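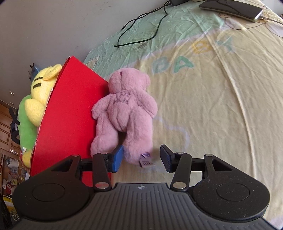
Attachment 1 - pink bear face-down beside the red box, left pad at its lower body.

Ticket 804 - Toy pickup, bed surface
Product: Solton tidy-up planner
Opened by: Clifford Wong, Karville site
Priority: 2
Status: Open, waiting on Hiebert

Problem
The planner will not finish the "toys into box" chore when the toy is lying against the box. It finds the bear, picks a grasp across the lower body, then stops with "target not separable." The same bear placed in the open on the same sheet gets picked up and dropped in the box without trouble.

Steps to reproduce
1. Put the red box on the bed with the other plush toys in it.
2. Lay the pink bear face-down so it touches the right side of the box.
3. Run the chore from the start. Do not load a saved map.
4. Planner stops before the fingers close.

Log, morning
Raised the segmentation limit from 320 to 2000. Planner now gets past the separation check but asks for a grasp on the fabric tag. Rejected by hand each time. Put the limit back.

Log, 11:40
Turned off the printed-sheet filter. No change. I thought the big letters on the sheet might be confusing the outline, but the mask around the bear is clean. The bad edge is on the side toward the box.

Log, 2:15 pm
Tried the chore with a second gripper in view. The planner assigned the bear to the second one and left the first one open over the sheet. Still no close command.
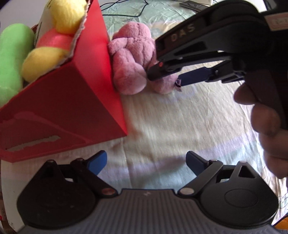 Attachment 2 - two grippers over the bed, bear near the tip of the one on the right.

Reply from Hiebert support
We can reproduce this on our bench. The box and the toy are being merged where they touch. Please try the Dandale profile with "push before grasp" turned on.

Log, 4:30 pm
Dandale profile loaded. The push moves the bear clear of the box most of the time, and then the grasp works. On a soft bed it sometimes pushes the box too. A run takes roughly 2 minutes for one toy, so a person is still a lot faster at this.

Where this stands
Workaround is usable for testing. I would not tell a customer that it can clear a bed of toys yet - one toy in the open, yes, but a toy leaning on something is a coin flip. Leaving the ticket open until the merge problem is fixed. Need from Hiebert: a build number for the fix, and whether the tag can be masked out as a grasp point.

C. Wong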